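Busstead Community Radio Turns Up the Volume for Its Summer Street Party

BUSSTEAD – The folks at Nirari Radio are getting ready to throw open the doors again, and this time they're bringing the whole block along with them! The listener-supported station will host its free street party on Prins Street this May, with live music from noon until well after the streetlights come on, and everyone in town (and anyone passing through) is warmly invited to come and stay awhile.

Last year's party drew 526 neighbors, and the station is hoping to welcome 1,000 this time around. Local bands will share the main stage with the hosts of the morning show, and the Hilletti coffee shop next door will keep its kitchen open late for anybody who gets hungry between sets.
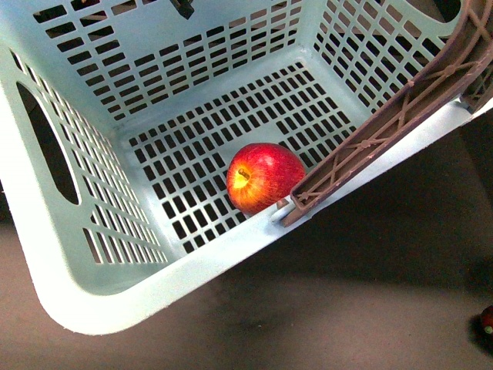

A light blue laundry basket with slotted sides.

"We've been in people's kitchens and cars and laundry rooms for years now, and it still tickles us to finally see the faces that go with the voices on the phone," said Siebe De Smet, station manager. "Come say hello, bring your kids, bring your lawn chairs, and please do tell us which songs we play too much."

The station will also record short stories from residents throughout the afternoon, to be aired over the summer in between the regular music programs. There is room for 200 storytellers, and sign-up begins at the welcome table at 11 a.m.

Admission is free. Prins Street will be closed to cars from 9 a.m., and bike parking will be available behind the station.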